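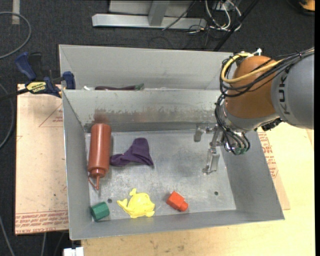 Zerouali sort room opens its bins to walk-ins

Jan 31, 2023

The sort room at Zerouali is taking odds and ends from anyone who walks in, starting this week. No appointment. No minimum. Bring the junk drawer.

Until now the room only handled household lots that came over from Kekell, the house clearance firm two doors down. Boxes in the back, sorted goods out the front, public kept to the shop side. That changed Monday, when the counter by the side door was opened and the first bags came over it.

"People kept asking," said Bronwyn Pirihi, who runs the sort room. "They'd have one bag of stuff, kitchen bits, rags, a bottle of something they never used. And we'd have to tell them sorry, we only do whole houses. Felt silly."

How it works. Bag gets tipped into a gray metal bin. Things get picked out one at a time and sent to reuse, rags or recycling. Whatever is left goes in the trash, and Pirihi wants that pile small.

The metal bins are staying, scuffs and all. Plastic tubs were tried in November and dropped. They cracked at the corners and held on to smells, Pirihi said, and the lids went missing inside a week. Metal wipes down fast. It is loud though, and anyone who has stood at the counter while a bag of cutlery goes in will know it.

Small stuff is the point of the whole thing. Furniture still goes through Kekell, same with mattresses and anything with a plug. The walk-in counter is for what fits in a shopping bag, or two if you can carry them.

What they want:

Squeeze bottles, empty, any color, cap left on
Cloths, towels and odd bits of fabric, clean, torn is ok
Kitchen tools
Jars and tins with the food rinsed out
Toys with no batteries in them
Craft leftovers

What they dont want:

Paint
Medicine
Broken glass
Knives that are not wrapped
Anything still leaking

That last one matters. A bottle of cooking oil came in with a lot from Kekell before the holidays and went over everything under it, including a box of table linen that would otherwise have sold. The linen was thrown out. Pirihi is asking people to empty bottles at home and leave them upside down in the sink overnight.

Cloth is the other headache. It comes in balled up, with things rolled inside. Spoons, earrings, once a set of house keys that went back to its owner on the same day. Shake it out first, please. No need to fold or iron. Stained cloth is fine too and goes to rags, where the color makes no difference.

Rags are sold by the bundle to Zivari, the furniture refinisher, which takes as many as the room can cut. Anas Kabbaj of Zivari said the shop had been buying new cloth by the roll and cutting it up, and he was not sorry to stop.

"Old cotton is better anyway," Kabbaj said. "It's soft already. You don't get lint in the varnish. I would take double what they send me."

He does not want fleece. He said so twice.

Bottles are harder to place. Clean ones with a working cap go on the shop shelf, priced low, and tend to get picked up by people who decorate cakes or mix their own glue. The rest go out with the plastics. Sauce bottles with a pointed nozzle are popular, Pirihi said, but the nozzle has to be clear all the way through. Dried ketchup in the tip and it goes in the recycling. She does not have the hours to sit there with a pin.

Last year the room logged 3298 items from house lots. No guess yet on what walk-ins will add. Monday's takings were mostly kitchen things, with a good pile of cloth and one very nice pie dish that was gone from the shop shelf by closing.

The money side is simple enough. Dropping off is free. Shop sales pay the rent on the sort room and for the trash pickup, which went up in price in November and is the biggest bill after rent. The rag money goes on gloves, tape and bags. Pirihi said the counter will stay open through spring and then they will look at the books and see.

There was some grumbling from regulars about the side door, which used to be the quick way through to the parking lot. It is now one way in, and shoppers have to go back out through the front. A sign is up. A bigger sign is coming, after the first one got walked past all morning.

Plalach, the cafe on the corner, is keeping a drop box inside its front door for people who can't make the counter hours. Same rules as above, and nothing wet. The box gets emptied at closing, so don't leave bags on the sidewalk after that. They get rained on or picked through, and then it is all trash and someone has to haul it.

A few people have asked if they can get things back once they are handed over. Answer is mostly no. Once a bag is tipped it gets mixed in with the others and there is no telling whose spoon is whose. If you think something went in by mistake, a ring or a key or a memory stick, call the shop the same day and they will look. Jewelry and keys that do turn up are held at the front desk for 8 weeks.

Schools and clubs with bigger loads should call first. The counter can take 3 bags from one person at a time, and past that it backs up and the line goes out the door. Art teachers wanting bottle caps, corks or fabric ends can put their name on the list at the front desk and will get a call when there is a boxful. The list is free to join but the boxes have to be picked up, no delivery.

Pirihi also asked that people not sort too hard at home. Bags come in with everything taped up and labeled, and then the tape has to come off before anything can go on a shelf or in the recyling. Loose is fine. Wrap the sharp things, rinse the sticky things, and the rest can go in as it is.

Counter hours are Tuesday to Friday, 8 to 2. Closed weekends and, after this week's opening day, Mondays as well. Ring the bell at the side door if the shutter is down during open hours, someone is probably in the back.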